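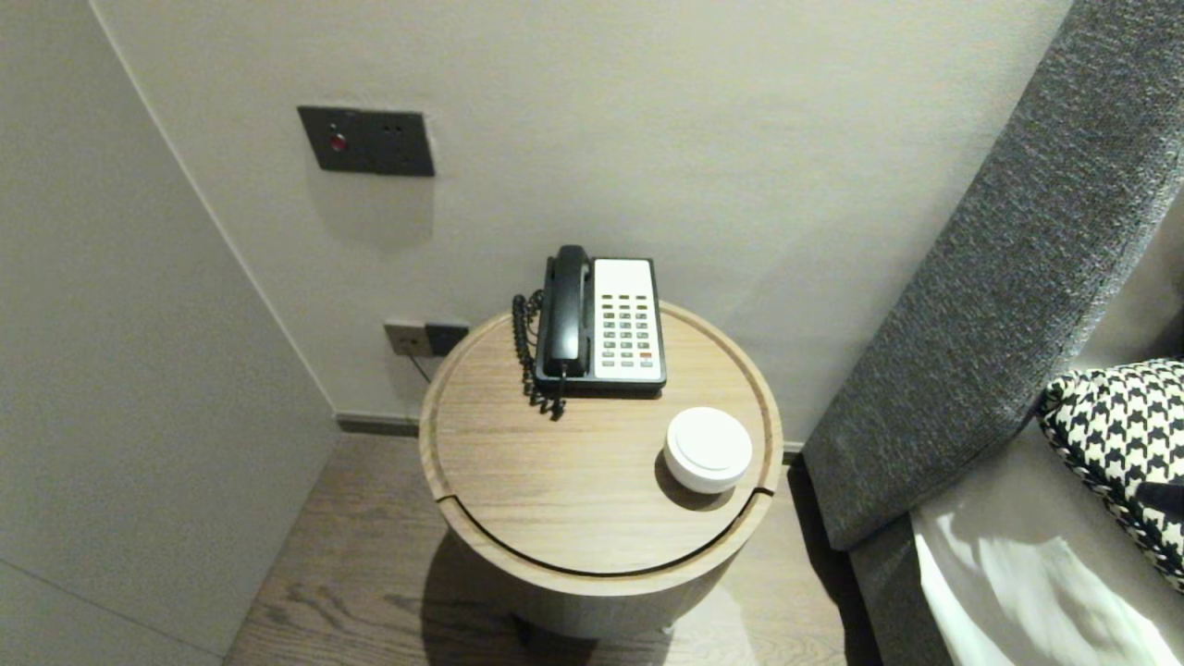 Grelula is a demonstration dataset for robot learning, recorded in furnished guest rooms and used to train manipulation policies by imitation. It was assembled at Clinden under the direction of Gaétan Bélanger, with software support from the firm Öberg. The current release contains 761 episodes.

Collection

Episodes are recorded from a head-level viewpoint. Each begins with the operator facing a work area, such as a bedside table, a desk or a luggage bench, and ends when the operator speaks a stop word. Bedside episodes centre on small objects and on fixtures that must be left undisturbed, among them corded telephones and wall outlets. Furniture stays where the room's housekeeping plan puts it, and curtains are left as found, so daylight varies between episodes.

Sessions are limited to 64 episodes per operator. An episode is discarded if the hands leave the field of view for more than 2 seconds during contact with an object.

Annotation

Each retained episode carries a written instruction, a start and end time for every contact, and a label for the outcome. Partial failures are kept and marked - a dropped object that is recovered, for instance - and make up their own subset. Coiled cords and other deformable items are labelled separately from rigid ones.

Use

The Conbridge benchmark draws 400 episodes from Grelula for training and tests on rooms absent from that portion. Results are reported per work area. Bélanger has noted that policies trained only on desk episodes transfer poorly to bedside tables, where the working surface is smaller and the bed restricts the approach.

See also

Imitation learning
Mobile manipulation
Teleoperation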